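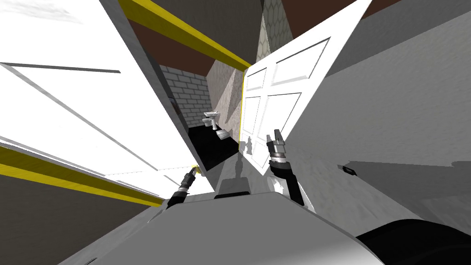
Figure 4. Bathroom doorway in the simulated Drelldale apartment, seen from the robot, with the door open and both arms forward.

4.2 Doors, which we had hoped to skip

Our chore list was drawn up with the usual optimism. It had wiping the sink on it, and restocking the toilet paper, and a line reading "tidy bathroom" that Sigrún Sveinbjörnsson added in July and has since asked us to stop quoting. All of these chores take place in a bathroom. Most bathrooms have a door, and the door is where the policy spent most of its time.

We ran 800 episodes per chore in Eltden, with the start pose drawn at random from the hallway. An episode was scored on the chore alone, so a robot that opened the door beautifully and then stood admiring it received nothing. With the door already open, the Pamesska policy completed 31 percent of wiping episodes. With the door closed, it completed 11 percent.
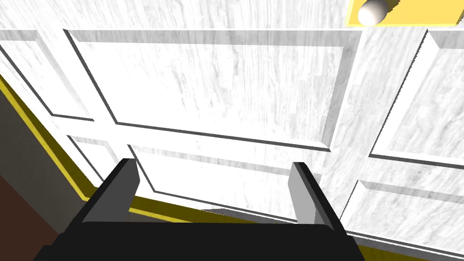 The knob accounts for a good share of the difference. A round knob gives two flat fingers very little to hold, and the policy had a habit of closing its gripper a short distance away and then pulling with real conviction. We tried a lever handle in a side experiment and the pulling improved. Replacing every knob in the country is outside the scope of this paper.

The remaining failures were about space. A person going through a narrow doorway turns a shoulder without thinking of it. Our robot has to plan for a wide body and two arms, and the planner of Kárason, which we used unchanged, treats the swinging door as a wall that keeps changing its mind. Extending the training set to 4000 demonstrations reduced contact with the door frame but left the completion rate where it was. Grethe Hedegaard, who labeled the failures, filed most of them under "arrived, did not enter."
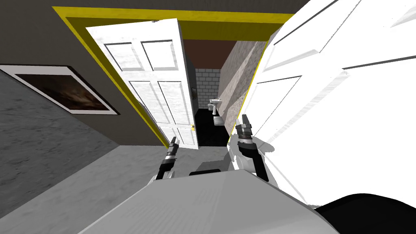 Figure 5. Approach from the hallway with the bathroom door partly open; sink visible through the gap.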